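Vodden rouvre sa papeterie-atelier, et elle a enfin une porte qui ferme

Novembre 2025 - Après onze mois de travaux, la maison Vodden rouvre au public sa papeterie-atelier du quai d'Utgate. Le plancher ne grince plus, ce que plusieurs clients fidèles ont déjà déploré par écrit.

Fondée par Urszula Zieliński dans un ancien dépôt de sel, l'adresse vend des carnets, des encres et des enveloppes à des gens qui prétendent ne plus écrire à personne. La nouvelle boutique occupe deux niveaux. À l'étage, une salle accueille désormais des cours de reliure et d'emballage, limités à 15 inscrits.
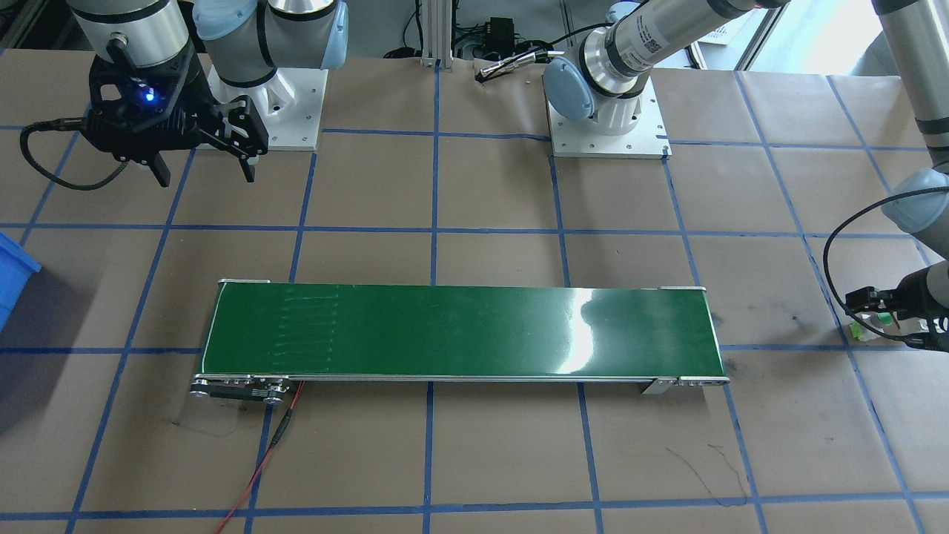
Le cours d'emballage, confié à Tassanee Jaidee, s'adresse aux débutants comme aux récidivistes du ruban frisé. On y apprend à plier sans ciseaux, à habiller une bouteille et à se méfier du papier métallisé. Tout commence sur du kraft brun, avec du ruban de masquage bleu posé en quadrillage pour garder des lignes droites - ou du moins défendables. Le papier cadeau vient plus tard, quand on l'a mérité.

« On nous a conseillé de lancer une application. Nous avons préféré racheter des enveloppes », résume Urszula Zieliński.

La boutique est ouverte du matin au soir, avec une pause déjeuner que la direction juge non négociable. Les inscriptions aux cours se prennent au comptoir ou par courrier, timbre compris.

Contact presse : Shamim Lodhi, maison Vodden, quai d'Utgate. Réponse sous deux jours, manuscrite sur demande.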